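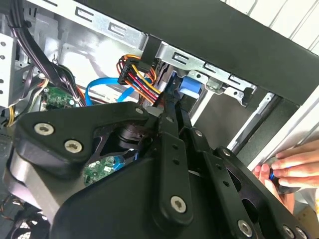

Progress report, second period
Holiday cookie recipe development, Brivmont Test Kitchen
Submitted to the Gralport Baking Fund

Summary

Work on the holiday cookie collection is on schedule. The grant covers 15 finished recipes, each with a standard version and notes for home bakers who need to leave out eggs or dairy. Nine are final. Four are in their last round of testing, and two are behind for reasons given below. We are not asking for more money or more time at this stage.

Recipes finished

The nine final recipes are the molasses crinkle, the brown butter shortbread, the almond crescent, the lemon slice-and-bake, the rolled sugar cookie, the oatmeal cranberry drop, the peppermint chocolate sandwich, the jam thumbprint and the plain spritz. Each one was baked in the kitchen and then by home testers using their own ovens and pans.

The rolled sugar cookie took the most work. The first dough held its shape but tasted of flour. Cutting the flour improved the taste and made the edges spread, so the stars came out looking like flowers. The final version chills the cut shapes on the tray for 20 minutes before baking and replaces part of the granulated sugar with powdered. Testers who skipped the chilling step still got a decent cookie, only with softer corners.

The shortbread changed very little from the first draft. We lowered the oven temperature and added a line about letting the browned butter go fully solid before creaming. Several testers had used it while it was still soft and ended up with a greasy dough.

Recipes in testing

The gingerbread, the pistachio button, the coconut macaroon and the cardamom twist are with home testers now. Comments on the first three are good. The twist bakes well but people find the shaping instructions hard to follow, and we are rewriting them. The new text has the baker roll ropes of equal length first and do all the twisting at the end.

Recipes behind schedule

The Mösli bar cookie is too crumbly to cut cleanly. It uses toasted oats, dried apple and hazelnuts, and the egg-free version falls apart when it is lifted from the pan. Ground flaxseed helped some. A mix of flaxseed and apple butter helped more but made the center gummy. We will try pressing the dough harder and baking it longer at a lower heat.

The marshmallow-filled cocoa cookie leaks. Freezing the filling before wrapping it works in our kitchen, but the results at home were mixed — home freezers vary a lot, and so does the size of marshmallows sold in stores. If the next round fails we would like to replace this recipe with a cocoa drop cookie topped with marshmallow after baking. Please let us know if the fund objects to a substitution.

Substitution notes

The dairy-free notes are done for all of the finished recipes except the shortbread. Browned butter has no close match, and we have decided to say so in the recipe and point readers to the almond crescent, which works well with coconut oil. Egg-free notes are complete for the drop cookies and about half written for the others.

Budget

We have spent $3000 in this period. Most of it went to ingredients, with nuts and butter the two largest items. The rest paid for tester shipping and two replacement sheet pans. Vanilla cost more than planned. We covered the difference by buying less decorating sugar. Receipts are in the Drodenum folder, sorted by month.

Next period

The four recipes in testing should be final by the end of July. The layout of the recipe cards starts after that, with metric and cup measures on every card. We still need to settle whether storage and freezing directions go on the cards or on a separate sheet. Our preference is the cards, although the gingerbread text already runs long.

The next tester packets go out on Monday.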